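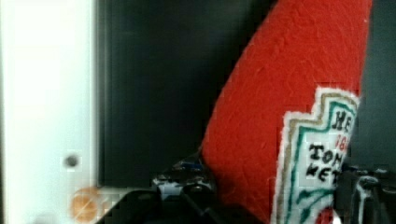 What should the group buy first with the remaining equipment money? A second set of gripper fingers and a spare wrist camera, before any request for a second arm is submitted.

2/25/18
Notebook entry, equipment planning. Entered by Farzana Jayawardena. Copies to Dace Jõgi and Sewwandi Seneviratne.

Purpose of this entry. To record the position on equipment purchases before the budget request is sent to Anoma Kodikara's office, and to list the questions still open.

Current balance. The equipment line stands at $3,126. Nothing further will be added to it before July. The two outstanding invoices for cable and fasteners have been paid from the supplies line and do not affect this figure.

Object set. Soft items remain in the grasping set for the coming period. The plush ketchup bottle is to be kept in it. Its fuzzy surface and rounded side make it a useful counterpart to the rigid items, and the stitched label gives the wrist camera something with clear edges to find. Dace has asked that no more than 7 new objects be purchased, and that at least 4 of them be soft. These are inexpensive and may be charged to supplies.

Gripper fingers. The present fingers are the only set we own. If one breaks, work on the arm stops until a replacement is delivered, and Leklow quotes 30 days for delivery. Sewwandi proposes that we order one complete set now and print test pads in house. I agree with the first part. The second part should wait until we have agreed on a pad material, as the last batch of printed pads was uneven and had to be discarded.

Wrist camera. Leklow and Nollulen both offer a unit that fits the existing mount. The Nollulen unit costs less but uses a different connector, and an adapter would have to be made. Asanka Jayasinghe estimates half a day of shop time for the adapter. That time should appear in the request as a cost. In previous requests we left shop time out and were asked to resubmit.

Second arm. The Gazi arm was discussed again. Its price is well above the present balance and would require a separate capital request. My recommendation is that the capital request be prepared over the spring and submitted in July, with usage records attached. Dace would prefer to submit sooner and holds that the queue for the present arm is already sufficient grounds. We did not settle this. Both views are recorded so that Anoma may advise.

Items any capital request for a second arm must cover:
Purchase price and shipping
Table, mounting plate and guarding
Electrical work, if the north bench is used
Controller license, first year and renewal
Training for new operators
Spare fingers for both arms

The license renewal was missing from the draft that circulated last month. It is a yearly charge and will have to come from the operating budget. Someone must confirm that the department will accept it there.

Software. The Reltudex scheduling package remains on trial. It has been used mainly by Sewwandi. I would not commit funds to it at this time. The shared calendar is adequate for one arm, and the question may be taken up again if a second is approved.

Storage. The cabinet beside the bench is full. If the object set grows, a second cabinet will be required. Asanka believes there is a surplus one in the basement store and will ask for it before we spend anything on a new one.

Open questions
1. Will Leklow hold the quoted price on the fingers past the end of the month? Farzana to write.
2. Does the Nollulen camera work with the present cable length? Asanka to measure.
3. Can shop time be charged to the equipment line, or must it be shown separately? Anoma to advise.
4. Which usage records are acceptable for a capital request? Dace to find the form used by the materials group.

Decision recorded. Order the fingers as soon as the price is confirmed. The camera order is to be held until question 2 is answered. No deposit is to be placed on the Gazi arm.

Added later the same day: Sewwandi notes that the finger set is sold without screws. Add one packet to the order and check the thread against the existing mount before sending.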